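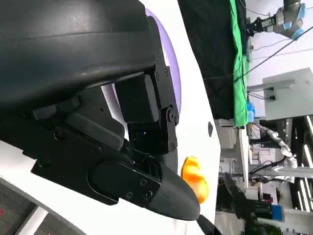
Funholm auf dem Atari ST: drei Abende und kein Ende in Sicht

Eigentlich wollte ich im September ja endlich den Keller streichen. Dann lag aber diese Diskettenbox vom Flohmarkt auf dem Schreibtisch, und ganz hinten steckte Funholm drin! Ich hatte das Spiel seit der Schulzeit nicht mehr gesehen (damals bei meinem Cousin, der mich nie an den Joystick gelassen hat).

Wer es nicht kennt: Plattformer, 15 Level, eine kleine Hafenstadt und eine Sprungsteuerung, die einen in den Wahnsinn treibt. Man drückt nach oben, wartet gefühlt eine halbe Sekunde, und dann hüpft der Kerl doch ins Wasser. Trotzdem komme ich nicht davon los. Die Musik ist einfach klasse, vor allem im Leuchtturm.

Bis Level sechs bin ich gekommen, mit ungefähr 100 verlorenen Leben und sehr kaltem Kaffee. Annelies Van Beek schrieb mir, dass man an der Werft links unten durch die Mauer laufen kann. Stimmt! Dahinter liegt ein Extraleben, und man spart sich die blöden Möwen.

Als Nächstes kommt Toltcombe dran, falls die zweite Diskette noch lesbar ist. Hat jemand von euch die Anleitung dazu?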